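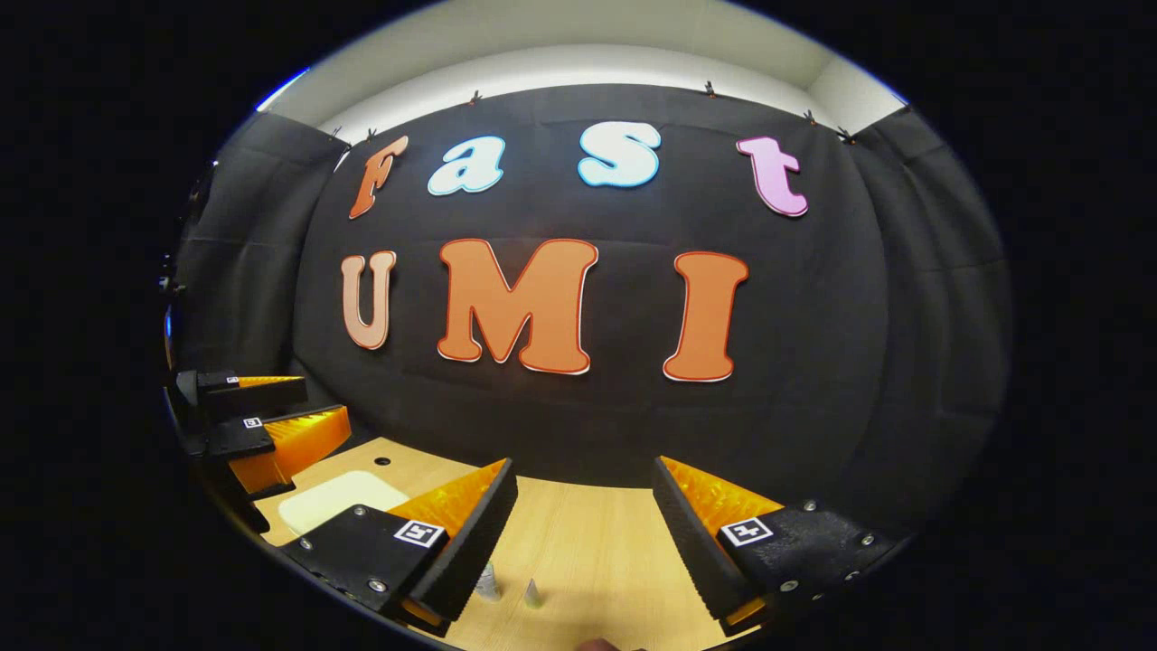
Letters on the black backdrop

Filed under: Local News > Crime & Safety

Clasberg High lockdown, what do we know?

rprata
Scanner had units at the school in May and again this morning for summer session. District text said "police activity" and nothing else.

hpant_617
Caller claimed there was a gun in a locker. Police searched and found none. My daughter was held in the gym with up to 138 kids.

Momard Mike
Two false calls and they still lock everything down. Overkill.

hpant_617
Disagree. They can't know it's false until they look – I'd take the wait.

M. Hadgu
The lockdown is fine by me. The text came 9 minutes after the doors were shut, and that needs fixing.

Momard Mike
OK, the text was slow. I still say one officer could have checked a locker.

rprata
Has anyone heard if they traced the call?

calvo_r
Not yet. Chief Kohlhase told the Jano paper it's under investigation.

Last updated: 2026-07-13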